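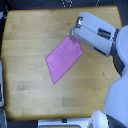

A listed company must tell the market when it changes its chief executive, and the duty arises when the board decides, before any letter of appointment is signed. These notes cover the mechanics of that duty, the status of an interim appointee, and the treatment of family connections between the appointee and existing shareholders. Valuation of the company's securities after the announcement is left to the next unit. Many of the examples use household goods companies, and a product as plain as a flat pink cloth with a thin darker hem can sit at the bottom of a group with four layers of holding companies above it. The disclosure duty attaches to the listed entity at the top, and the students should keep the layers apart when reading a filing.

5 min read

Unit 6: Executive succession and disclosure
Course notes, Vsevolod Hrytsenko
Revised October 25, 2021

6.1 Who appoints

In most company constitutions the board appoints the chief executive. Shareholders vote on directors. If the chief executive is also to sit on the board, there are two acts: appointment to the office, made by the board, and appointment as a director, which may be made by the board to fill a vacancy but usually has to be put to the shareholders at the next general meeting.

The two acts can come apart. A board may appoint a chief executive with immediate effect and the shareholders may later decline to confirm the same person as a director. Whether the office survives depends on the constitution and on the service contract. Read both.

6.2 The announcement

A typical filing states:

- the name of the appointee and the office
- the effective date
- the term, if fixed
- a short profile
- any relationship to other directors
- the reason for the change (resignation, removal, death, end of term)

The profile is the part most often done badly. It should let a reader judge experience in the business concerned. A list of degrees does not do this.

Relationship to other directors means relationship as defined in the relevant rules. A spouse is normally covered. A cousin may not be. Where a relationship falls outside the definition but would matter to a reasonable investor, the better practice is to state it anyway.

6.3 Interim appointments

An interim chief executive holds the same powers as a permanent one unless the board resolution limits them. Third parties dealing with the company are generally entitled to assume that the powers are the ordinary ones. A private limit, for example a ceiling on borrowing, binds the appointee toward the company but may not protect the company against a lender who did not know of it.

Boards sometimes avoid the word "interim" and appoint an executive committee of two or three senior managers. This solves the question of who signs. It does not solve the question of who is accountable, and a lender with a key-person clause will want an answer to the second question.

6.4 Key-person clauses

A key-person clause in a loan agreement gives the lender certain rights if a named individual leaves office. The rights vary:

(a) a right to be consulted on the replacement
(b) a right to approve the replacement
(c) an event of default if no approved replacement is in place after a set period

Clause (c) is the serious one. If the period runs out, the loan may be called, and cross-default terms can bring in other loans that have no key-person clause of their own.

6.5 Worked case: Kandura and Drolen

Kandura is a listed holding company. It owns all the shares of Drolen, which makes kitchen textiles and sells through 375 outlets. The founder of Kandura is chief executive of both companies. Bank debt at Drolen stands at 300 million, guaranteed by Kandura, with a clause of type (c).

In May the founder resigns from both offices. Zakhar Shevchuk, the founder's son-in-law and already a director of Kandura, is appointed chief executive of Kandura on the same day. No appointment is made at Drolen for about 13 weeks.

Points to note:

The resignation and appointment at Kandura are both disclosable by Kandura. The vacancy at Drolen is not a change in the listed company's own management. It is still likely to be disclosable, as Drolen is the main operating business and its debt is guaranteed by the parent.

The family relationship should be stated. The founder keeps a large shareholding, and investors will want to know whether control has moved or only the title - the filing should not leave them to guess.

The bank's rights depend on who the named individual is and for which office. Suppose the clause names the founder as chief executive of Drolen only. The Kandura appointment then does nothing to cure the position. This is a common drafting gap, and the finance team should check it before the announcement goes out.

6.6 Pay

The terms offered to the appointee usually have to be disclosed, and in many markets approved by shareholders above a set limit. Where the appointee is a relative of a major shareholder, the pay may also be a related-party transaction. The relative and the shareholder should take no part in the vote. Minutes should record that they left the meeting.

Exercises

1. Draft the Kandura announcement in no more than 300 words.
2. Advise the Drolen board on its position on the first day of the vacancy. Assume no waiver has been requested.

Reading: Chowdhury, chapter 2; the Ilgate case pack, board minutes only.

Shares: 13 | Comments: 2
We use cookies to improve your visit. By continuing you accept our cookie policy.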